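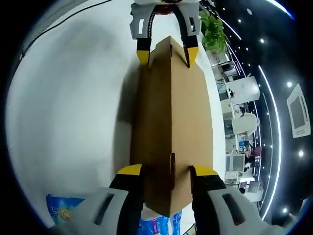
Content pack inspection, Tamport build 716, in-game store items. Each pack is opened on a clean test account and checked against the store listing before release. Pack contents are compared with the list line by line, and cosmetic crates need a visible center crease like the one on a long brown cardboard box folded along its length.

- [x] Price matches listing (455 credits)
- [x] Ondis jacket equips on all body types
- [ ] Hughes rifle skin loads within 80 ms. Fails on first equip. 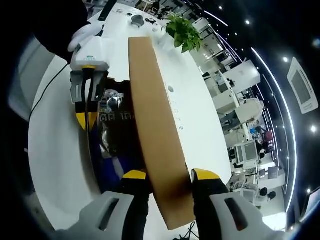 Napaporn Siriwan replied that the rifle skin delay also shows up on build 33 and should not block the pack.

- [x] Silletti decal set scales correctly
- [ ] Refund removes all items. Jacket stays in locker.

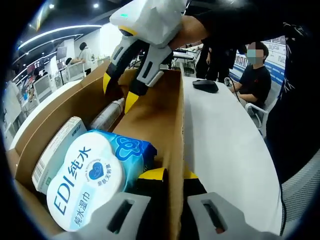
The refund fault does block release. Retest with a full locker, then pass the log to Yoon-hee Baek.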